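Chart corner: what was selling when you were born?

04/05/2023

The birthday chart page has been the busiest part of the site since spring, so this month's item covers how it works, what has changed and what is coming in June. If you only use it to look up your own date, the first part is the bit you need.

Type in a day, month and year and the page gives you the song that was at the top of the singles chart on that date, with the week it went in and the number of weeks it stayed there. You can choose the British list, the Irish list or both side by side. Both is now the default, as most people were switching to it anyway.

A few readers have written in to say the answer they got doesn't match what they remember. In most of these cases the date fell on a changeover day. Charts were dated by the end of the week, but they were read out on the radio some days before that. A song could be announced as the new number one while the printed list in the shops still had the old one. We go by the printed date throughout. If your birthday is within two days of a changeover, the page now shows the song before and the song after as well.

The other common complaint is about Christmas. In some years there was no new chart for Christmas week and the previous one was simply carried over. We count the carried week as a week at the top. Other sites leave it out, and their totals will be one lower than ours for those songs.

We have also corrected 40 entries since the last newsletter. Nearly all of them were spelling mistakes in song titles or B-sides listed as A-sides. Six were wrong dates, all from the same scanned page, where the bottom line had been read as part of the following week. If you printed a birthday sheet before the end of April it may be worth running it again.
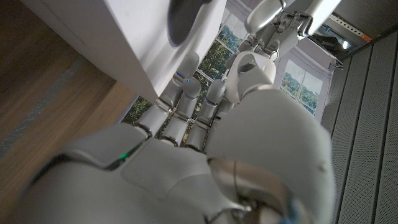 New on the site

Album charts. These have been asked for more than anything else. The first batch covers 800 weeks and can be searched by date or by artist. Compilations are included up to the point where they were moved to a list of their own. Soundtracks are included all the way through.

The Rorkiris lists. Rorkiris was a small record distributor that sent its own weekly sales sheet to shops. It was never an official chart and it leaned heavily towards country and showband records, but it is a good guide to what was being bought outside the cities. The sheets came to us from the Ó Ceallaigh collection and 80 of them have been typed up so far. They are kept in a separate section and don't affect the birthday results.

Printed sheets. You can now leave the star sign and day of the week off the birthday sheet. Untick the two boxes under the preview before you press print. The sheet fits on one side of A4, but the longer song titles will run on to a second line.

Coming in June

The year pages will be redone. At present each one is a single long list, and on a phone it takes a lot of scrolling to get to autumn. They will be split by month, with the number ones in bold and the highest new entry under each.

We are also moving the site to a new host, Hornetport. There will be one evening when nothing loads. The date will be put on the front page a week ahead. Saved sheets will be kept, but you will have to log in again afterwards.

Wanted

We are still short of several weeks from the Skavow shop charts, which were given away as folded slips with each single. If you have any tucked inside old record sleeves, a clear scan of both sides is enough and you can keep the originals. Please include the date if it is printed on the slip, and say so if it has been written in by hand. The upload link is at the foot of the Shop Charts page.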